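Open afternoon at the Flaltberg lab, March

I got to Flaltberg at 2 and went straight to the Jatberg stations, where operators steer two arms by hand to record examples of people taking old desktop PCs apart.
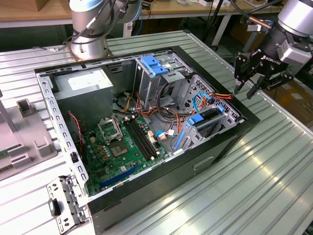
Ursina Oberholzer told our group that the failed tries are kept too, marked as failed, and that the model learns from both. They had 2,192 recordings so far. An operator does 20 in a shift, then swaps out – the quality drops when people get tired.

Memory modules and drive caddies go fairly well. Cables are still slow. I asked about screws and was told those wait until next year.

Coffee was in the hallway, and the bus back left at 18 minutes past the hour.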